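3.2 Sorting by colour at the kitchen bench

Of the 59 households in the Avermont group, a good many told us (often with a laugh) that the building blocks never really leave the kitchen, and so it was at the counter that we came to look most closely at how families put them away. Colour was the favourite rule by far, and it suited the small divided trays very nicely — one colour to a side, and whatever didn't belong left on the counter for later. Figure 2 shows a tray kept in this way, red blocks in one compartment and blue in the other, with a yellow one still outside.

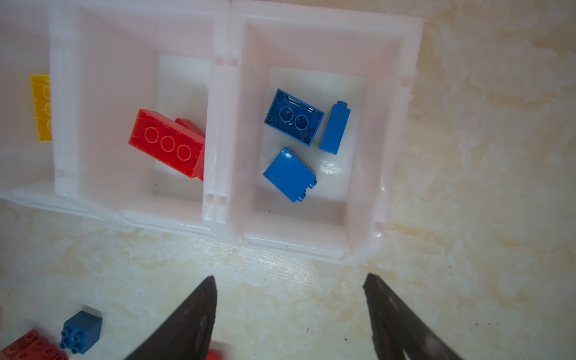

Figure 2. A two-compartment tray sorted by colour, with other blocks on the countertop beside it.

3.3 When the rule gives way

Colour sorting was lovely while the collection stayed small. In homes with more than 300 blocks, parents spoke fondly but rather wearily of trays that filled up too soon, and the neighbouring Demham families, whom we visited in January, had mostly gone over to one big tub — a habit we return to in Section 4.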